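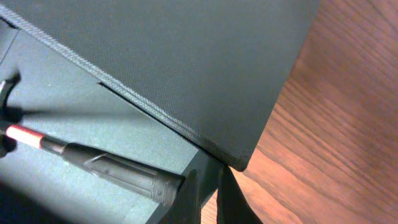 Timo Teuber wrote in to say that a bound edge is the first thing he looks for in any cloth-covered panel or mat. The ones with raw edges fray at the corners within a year, he says, and then the threads get caught in everything. I couldn't agree more, Timo! I run a strip of ribbed tape around all of mine now and stitch it down close to the rim.

Lots of you asked for more on small tool storage after the September page, so let's get going.

Sort before you buy anything
Put your hand tools out on the table and leave them there for an evening. I did this with the Guvholm drawers and found I had 40 screwdrivers, most of them the same size. Cutting pliers and the wrench you reach for every week go in one group. Precision drivers stay in their case - they roll off and vanish otherwise.

Use a shallow tray
A tray with raised edges beats a deep bin every time. You see what you have, and you can carry the whole lot to the job.

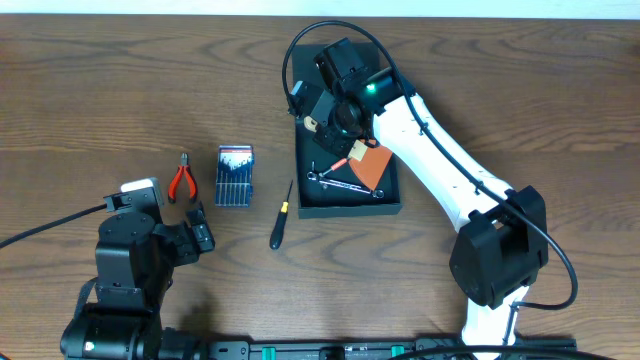 Keep it to one layer, though. Once tools start piling up you're back to digging, and the small ones always end up on the bottom. I line my Hollmann tray with a bit of old felt so the wrench doesn't slide when I walk (my stairs are steep).

Look after the table
Wood tops take a beating from tools. Wipe off grit before you slide anything across, and lift boxes - don't drag them! Scuffs on a white wall behind the bench usually come up with a damp sponge and a drop of dish soap. Start gently, and try a low corner first so you don't leave a shiny patch.
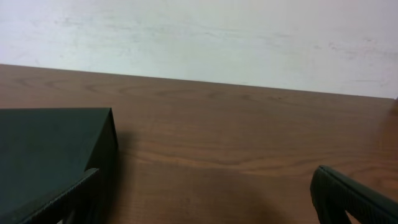

Label the box, both ends
A paint pen shows up nicely on dark cardboard. Write on the two short ends, big enough to read from the door.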